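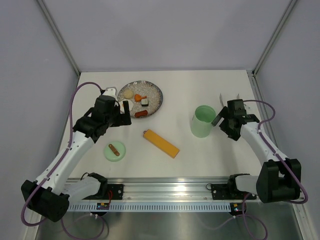
El esmalte que no quería brillar
Ulimo, el taller de Trurkstead que hacía broches como quien hace pan, vuelve a las vitrinas

11-11-2018

Primero, el peso. Un broche de Ulimo pesa más de lo que uno espera, y el que lo coge por primera vez casi siempre le da la vuelta. Bien hecho. El reverso es la mitad del asunto: el cierre de doble charnela, el punzón pequeño en forma de hoja, los restos de contraesmalte gris que el taller nunca se molestó en pulir. Cualquier casa de París lo habría tapado. En Trurkstead no.

Poca gente conoce el nombre fuera de cuatro ferias y dos o tres subastas de provincias. Es una firma chica, de puerto, sin escaparate en ninguna capital. Trabajó en plata y en cobre esmaltado, rara vez en oro, y cuando usó oro fue poco y tarde. No hubo princesas. Hubo médicos que compraban un regalo de aniversario, capitanes con prisa, alguna actriz de gira que entró a refugiarse de la lluvia y salió con unos pendientes (eso cuentan, al menos, y en el taller nunca lo desmintieron).

Y sin embargo. En mayo, una venta pequeña sacó a la luz 203 piezas de una sola colección, reunida durante media vida por un matrimonio de la zona. Broches, gemelos, hebillas, pulseras articuladas, una pitillera con la tapa hundida. La sala estaba medio vacía al empezar. Al tercer lote ya había gente de pie y los teléfonos no paraban. Se vendió casi todo. Lo que no se vendió, se vendió luego en el pasillo.

Un color entre dos colores

Hablemos del esmalte, que es a lo que se viene. La moda de la época pedía brillo: azules de vidriera, rojos de laca, transparencias sobre guilloché. Ulimo fue por otro lado. Sus esmaltes son mates, o casi, con una superficie que recuerda a la cáscara de huevo o al jabón usado. Se conseguía al final, con piedra y agua, quitando la piel brillante que deja el horno. Horas de frotar. Demasiado, y aparece el metal. Demasiado poco y queda a parches, que es peor.

La paleta es corta. Un gris azulado que en los cuadernos se llama simplemente "marea". Un verde sucio. Un blanco que tira a hueso. Un amarillo mostaza que se abandonó pronto porque salía distinto en cada hornada y los clientes devolvían los pendientes desparejados. Hoy esos pendientes desparejados son los más buscados, claro. Así es este mercado.

El gris merece parrafo aparte. Lleva una pizca de manganeso, dicen unos; dicen otros que es puro exceso de fuego. Los cuadernos no lo aclaran: dan pesos pero llaman a los polvos por apodos, "el del saco", "el bueno", "el de siempre". Quien ha intentado copiarlo se ha quedado cerca. Cerca, en esmalte, se nota a un metro.

Las bisagras

Segunda manía del taller. Las pulseras de Ulimo no llevan anillas vistas entre los eslabones. Llevan una bisagra embutida, con el pasador perdido dentro del canto, y el resultado es que la pieza cae sobre la muñeca como una tira de tela gruesa. Cada pulsera grande lleva 16 eslabones. Siempre. Para las muñecas finas se estrechaba el eslabón, no se quitaba ninguno, y eso obligaba a rehacer los moldes enteros por una clienta que igual ni volvía a recoger el encargo.

Un sistema ruinoso. Las facturas que se conservan lo dejan claro: el taller cobraba la plata, cobraba el esmalte y prácticamente regalaba las horas. Durante años se sostuvo con las reparaciones - relojes, cadenas rotas, medallas de comunión - y con un contrato de cubertería para hoteles que nadie en la casa quería hacer y que todos
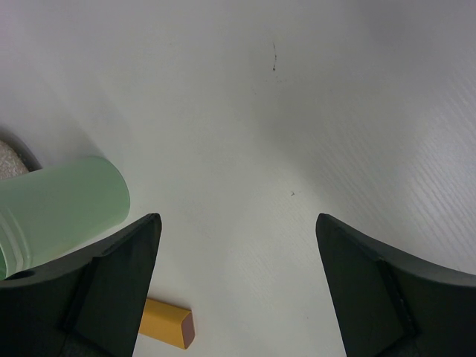
acababan haciendo los sábados por la tarde, con mala cara. Hay cucharillas de postre con el punzón de la hoja. Aparecen en mercadillos, mezcladas con alpaca corriente, y hay quien se ha hecho una mesa completa por casi nada. Mirar siempre el mango por detrás.

Volviendo a las bisagras. Son el punto débil y la prueba de autenticidad a la vez. En las piezas buenas el pasador es de acero, finísimo, y con los años se oxida y se agarrota. Un restaurador con prisas lo cambia por plata y lo suelda. Error. La pulsera queda preciosa y muerta, rígida, con un tacto de regla de colegio. Si al dejarla caer en la palma no se recoge sola, preguntar. Si el vendedor no sabe contestar, preguntar otra vez y mas despacio.

Línea Listar

A mitad de su historia la casa quiso ganar dinero. Nació Listar, la línea barata: cobre estampado, esmalte de una sola cocción, cierre comprado fuera. Se vendía en cartones, en mercerías y en el quiosco de la estación. La crítica (la poca que había) la despachó en dos líneas y los propios dueños la quitaron del catálogo en cuanto pudieron.

Pues ahora resulta que gusta. Los motivos son mejores que los de la línea cara: peces de perfil, una tijera abierta, un nudo, la luna con un mordisco. Dibujo rápido, contorno grueso, gracia. Sin la obligación de ser elegantes, los dibujantes se soltaron. Un broche Listar en su cartón original se paga hoy más que unos gemelos de plata de la serie formal, y eso a los coleccionistas de la vieja guardia les sienta como un tiro. En la venta de mayo hubo un murmullo feo cuando el pez salió por encima de la hebilla grande. Luego aplausos. Luego otro murmullo.

Ojo con las falsificaciones, que ya las hay. El estampado es fácil. El cartón, menos: el auténtico lleva el precio a lápiz y dos agujeros para el alfiler, no una ranura. El esmalte falso brilla. Otra vez lo mismo, el brillo delata.

El cierre del taller y lo que vino despues

No hubo quiebra ni incendio ni pleito entre herederos. El taller fue encogiendo. Primero dejó de hacer pulseras, luego cerró el horno grande, luego se quedó en un mostrador de arreglos con una campanilla en la puerta. Los punzones se guardaron en una lata. Los dibujos, en carpetas, las carpetas en una buhardilla, la buhardilla con goteras. Se perdió bastante. Lo salvado cabe en un armario.

De ese armario tira ahora Ko, una firma joven con sede en el mismo puerto, que compró el nombre, la lata y los cuadernos. Ha sacado una primera serie de 8 modelos, todos del archivo, con dos cambios: el pasador ya no es de acero y el alfiler lleva seguro. Nada de piedras. Nada de baño de oro, que era lo que todo el mundo temía. El gris "marea" está casi. En persona tira un punto a violeta, sobre todo con luz de tarde, y se lo han dicho, y están en ello.

¿Reedición o pieza antigua? Depende del bolsillo y del uso. La nueva se puede llevar a diario sin miedo. La antigua, no tanto: un golpe contra el marco de una puerta y salta un desconchón, y un desconchón en esmalte mate no se repara, se disimula. Para vitrina o para ocasión, la antigua. Para el abrigo, la nueva, sin remordimiento.

De precios no hay mucha serie histórica, así que cautela. Los broches de plata se movieron en mayo en torno a 5 veces lo que pedían los anticuarios locales poco antes, y eso puede ser una fiebre o puede ser que antes estuvieran regalados. Un poco de todo. Las pulseras con el mecanismo intacto apenas salen; quien tiene una la guarda. Las hebillas siguen baratas porque nadie sabe qué hacer con una hebilla, aunque hay joyeros que las montan en cinta de terciopelo y quedan de maravilla al cuello.

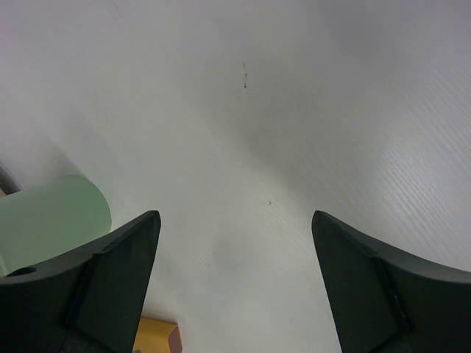 Para quien empieza

Comprar una sola pieza y llevarla un mes. Luego ya se verá.

Reverso antes que anverso. Punzón de hoja con el nervio central marcado; si la hoja es lisa, es de la última época, legítima pero menos valorada.

Contraesmalte gris, áspero, a veces con burbujas. Si está pulido, alguien metió mano.

Nada de ultrasonidos. Nada de líquidos para plata, que se comen el borde del esmalte. Paño seco y paciencia. La plata oscurecida alrededor del gris es como debe estar, el taller la entregaba ya patinada.

Guardar plano, separado, en tela. Las pulseras estiradas, no enrolladas, o el pasador coge vicio.

Los estuches originales son de cartón forrado en azul oscuro, con el interior crema y el nombre de Trurkstead en la tapa, sin el de la casa. Muchos se tiraron por eso mismo, parecían un recuerdo de turista. Vacíos, se venden también. Hay quien colecciona solo estuches y no lleva ni un anillo.

Los cuadernos de taller se pueden consultar en Ko pidiendo cita por escrito. Letra mala, mucha mancha, varias páginas arrancadas justo donde empezaban los verdes.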